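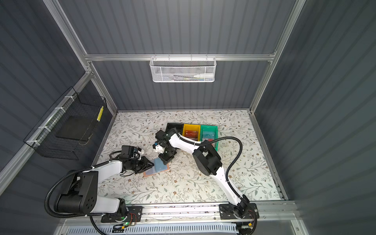

## How do you clean and store an oilcloth tablecloth without wrecking it?

**posted by kerkier_kitchen**

Hi all! I've inherited a big oilcloth tablecloth from my aunt's place in Oltham, cream with a leafy print, and I love it to bits, but it has spent most of the last few years folded up in a drawer. It now has creases you could lose a pea in. There's also a slightly tacky patch at one end (maple syrup, I think, or possibly old tape) and a faint smell of cupboard.

I want to use it every day, because my kitchen table has a finish that rings if you so much as look at it with a mug. So, what do I wash it with? Can I iron it? I've read yes and no on the same page. And how should I keep it when we need the bare table for sewing? I have a closet with a rail and not much floor.

It's 356 cm long by the label, so hanging it over a chair is out. No washing instructions on the label, naturally. The back is a soft woven cotton, if that matters. Thank you!!

---

**posted by threadbare_and_proud**

Ooh, I have three of these and I've made every mistake going, so let me save you some grief.

Don't machine wash it. I did that to my first one and the coating came away from the cloth along every fold — it looked like a peeling sunburn. And don't put an iron on the shiny side, ever. The "yes" people are ironing from the back on the lowest setting with a towel between, and I've done that too, but I wouldn't start there with something you're fond of.

What I'd do about the creases first:

1. Get the room warm. Mine is kept at 22 degrees in the evening and that's enough to make the cloth a bit floppier. A cold oilcloth is a stiff oilcloth and you can crack it just by bending it back the wrong way.
2. Lay it print side up on the table and smooth it from the middle out with your forearms. Hands leave you chasing the same bump back and forth.
3. Leave it overnight with heavy, flat things along the worst folds. Cookbooks are good. Put a clean dish towel under anything with a dark cover, I once got a red rectangle that's still there.
4. If a fold is still standing up in the morning, go over it with a hair dryer on low, held well back and kept moving for 30 seconds or so at a time, and press it down with a folded cloth while it cools.
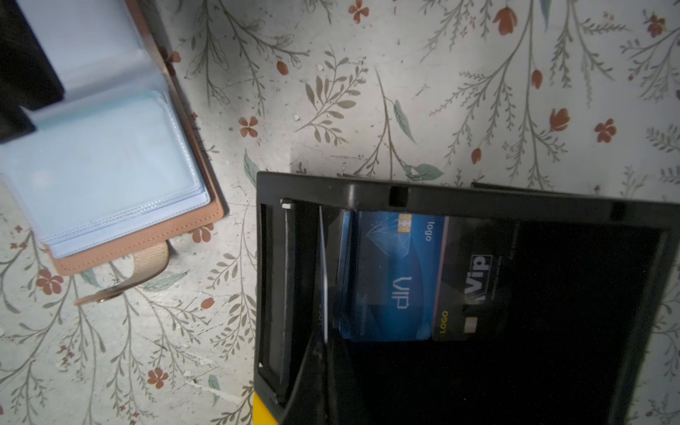

5. Be patient with whatever's left. Everyday use takes out more creases than I ever managed on purpose, and the ones near the edges mostly hang straight under their own weight.

For washing, warm water with a drop of dish soap, soft cloth, then again with plain water, then dry it. I do mine after supper. If you leave the soap on you get a dull film and then you'll think the thing is worn out when it's only dirty (ask me how long that took me).

The sticky patch: try plain cooking oil on a cotton ball, let it sit for a few minutes, wipe, then soap. It usually shifts tape gum. Syrup will come off with hot-ish water and you'll know right away which one you had. Please don't use nail polish remover. It takes the print off with the gum.

Storage: roll it, print side out, on a cardboard tube. Fabric stores throw them away and will generally hand you one if you ask nicely. Mine go up on end in the corner of the closet, tied loosely with a strip of old sheet. Elastic bands leave a waist in it.

---

**posted by jusier_jen**

just wipe it. mine has been on the table since my kids were little and it's fine

---

**posted by oldhouse_newpaint**

Agree with nearly everything in the long answer, but I'd test the cooking oil on a corner first. On my older cloth it left a darker spot that took weeks to fade, and I never did find out if it was the oil or me scrubbing.

For the cupboard smell, hang it outside in the shade for an afternoon if you can get someone to take the other end. Over a wide porch rail works, a thin clothesline puts a new crease right down the middle. I did mine in November and it was too cold and stiff to fold over anything, so pick a mild day. Wiping the cotton side with a half-and-half mix of white vinegar and water helped as well, but wring the cloth out hard, because that backing soaks up water and then takes forever to dry. Don't roll it up until it has.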